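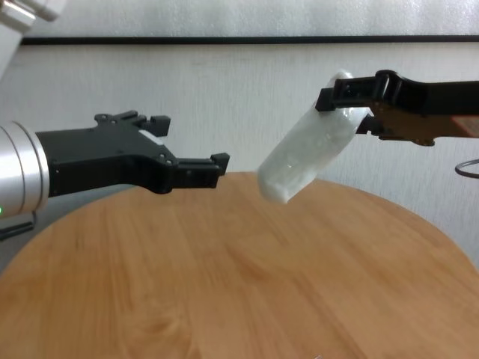
The Round Table at Arkbridge

Gallery page, updated in February

This page is for the round wooden table in the Arkbridge workroom. It gets more questions than anything else in the building, mostly from people who want to know where it came from, what is on the top, and whether a round table makes sense as a work surface. The answers are below, along with the pictures.

The table is 54 inches across. It came from Nernberg, a secondhand furniture store that was clearing out its back showroom, and it was the last round one they had. A new one that size was priced at some 2,000 dollars at the places we looked, and we paid a good deal less. The delivery was extra. The top and the base came separately and were put together in the room.

The store could not say what kind of wood it was and we have never had it checked. It is heavy enough that two people should move it. If you are using the room, please lift it and don't drag it. The floor already has one long mark by the door from the day it arrived.

Finish

The top had a dull coat on it when we bought it, with cup rings and a patch where something had been taped down for a long time. We sanded it back and used Veko hard oil in the warm tint. It took 5 coats. The first two soaked in and looked like nothing had been done. By the third the color started to build, and it ended up as the honey orange you see now. Some of us thought it was too orange at first. It looked different in the store sample, which was a small chip on white card.

The tint brought the grain up more than we expected. The lines are straight, and with the table turned the way it usually sits they run across the top on a diagonal as you face the wall. That is just how it was set down. It can be turned to line up with the room, and people do turn it, but it tends to get put back.

We waited 8 days before putting anything on the top. The can said less, but the room is cool and the oil was still a little tacky at the edge when we tried it with a fingernail.

The wall

The gray wall came later. It was a cream color before and next to the table it looked yellow. The paint is Carrasco flat in a pale gray, two coats by roller. The dark band near the top was kept. There was talk of painting over it, but it covers a line where two stretches of wall didn't match and it would have shown through.

The wall reads lighter or darker depending on the time of day. At 9 in the morning it is close to white. By late afternoon it is plainly gray.

Using the table

A round top has no corners, so you can come at it from any side and reach the middle. For handing things across, that is the main point. Small soft items and wrapped things get passed over the center and then set down wherever there is room. With a long rectangular table we were always walking around the end.

What it does badly is storage. Things pushed to the back of a rectangular table stay in a row against the wall. On this one they drift, and the space behind the curve is wasted. We keep a shelf on the other side of the room for anything that would otherwise be left out.

It is also a poor table for cutting long sheets of paper or fabric. The sheet hangs off on both sides and pulls. Use the bench for that.

Cleaning

Wipe with a damp cloth and dry it right after. No spray cleaner, no wax. Tape is fine for an hour or so but please take it off before you leave. The rings that came with the table took most of a weekend to get out, and there is one faint one left that only shows from low down.

If the top starts to feel rough, leave a note on the shelf. One thin coat of the same oil fixes it. There is half a can left in the metal cabinet with the lid taped shut.

Facing the wall: the grain on its diagonal, the far edge of the top near the gray, and a soft shadow on the wall just above the rim. Something white and crumpled is held over the middle.
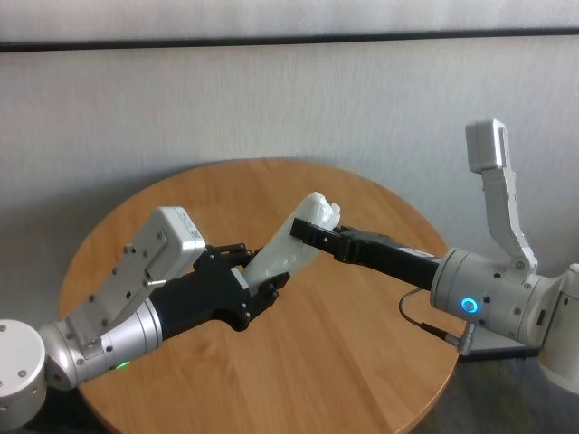
One visitor wrote in to ask whether the oil had gotten darker over time, saying that a kitchen table done in a tinted oil had turned almost brown after its second summer, and that it was worst on the side by the window. The same message asked if we would use a clear oil if we did it over.

So far ours has stayed close to the color it was. The room doesn't get much direct sun, which may be why. There is a spot on the underside that we oiled at the same time and never wiped down properly, and that has gone darker and a bit sticky, so thick patches are probably worth watching for.

As for clear oil, opinion is divided. The tint hides small scratches well, and there are plenty of those by now. Clear would have been easier to patch, and we wouldn't have had to repaint the wall. If the top is ever sanded back again we will try clear on the underside first and leave it for a season.

Another question was about the size. With 54 inches you can reach the center from the edge without leaning your weight on the top. We tried a bigger one in the store and the middle of it was too far away to be any use. Measure your doorway as well. Ours went through on its side with the door taken off the hinges.

More pictures of the shelf and the bench will go on their own page once the bench has been cleared.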